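4.3 Recording demonstrations with two arms

Use this section after both arms have passed the joint check in 4.2. You will move the arms by remote control from the Hadutik hand controllers while the recorder saves joint positions, gripper openings and camera video. Each complete run of the task is saved as one episode.

Before you start

Cover the table with plain brown paper and tape it down on the underside. Small creases do not matter. Replace the paper if it tears or if a gripper finger can catch on a fold.

Write the task as one sentence before you record anything, for example "Stack the plates in the middle of the table and leave the letters where they are." Type the same sentence into the Task field for every episode in the set. A set with two different wordings is treated as two tasks by the Tlapale trainer.

CAUTION: Keep hands and sleeves off the table while the arms are live. To move an object by hand, press Hold on both controllers first.

Recording an episode

1. Turn on the arm power supplies, then the recorder. Wait for the Ready message.

2. Open Sessions > New and choose Two-arm. Enter the task sentence.

3. Lay out the objects. Change the position and rotation of every object between episodes. Small items such as foam letters can be dropped from a low height so that they land at odd angles.

4. Pick up the controllers and hold them in the same pose as the grippers. Squeeze both triggers halfway to link. If an arm jumps when it links, let go, match the pose more closely and try again.

5. Press Record. Wait for the tone before you move.

6. Bring each gripper to its first object at a steady speed. Approach a plate from the side, at the rim, with the fingers open. Slow down over the last part of the approach.

7. Close the gripper until the plate is held, then stop squeezing. Do not keep adding pressure. Ceramic plates chip at the rim when the fingers are driven shut.

8. Finish the task, open both grippers and lift them clear of the objects.

9. Press Stop. Choose Keep or Discard. The next episode will not start until you choose. 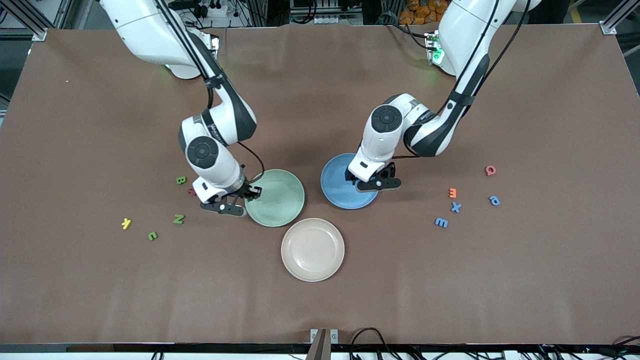

Figure 4-6. Both arms at the plates, with letters on either side.

NOTE: Left and right in the software always mean the robot's left and right. In Figure 4-6 the robot's right arm is on the left side of the view, at the green plate.

When to discard

Discard the episode if an arm loses its link, if you paused to think for more than a few seconds, or if someone reached over the table. Keep it if you missed a grasp and then corrected it smoothly – the trainer makes good use of those.

How many to record

The Murdale starter set is 120 episodes for one task. Take a break when your wrists get tired, and run the joint check again if the arms have been switched off. The recorder's internal drive holds 3,000 episodes. Move finished sets to other storage before it fills.

CAUTION: Do not unplug the drive while the Saving light is blinking. The whole session can be lost, including episodes already marked Keep.

Next: 4.4 Reviewing and trimming episodes

Comments (3)

murdale_bench2
Step 4 could mention that you need to stand facing the same way as the robot. I stood across the table and had everything mirrored for 11 episodes.

tpk
Is there a way to fix the task sentence afterward? We have 1,996 episodes and some of them say "plate" where the rest say "plates".

Willey Support
@tpk Yes, use Sessions > Edit batch. Select the episodes, retype the sentence and save. Export the set again when you are done.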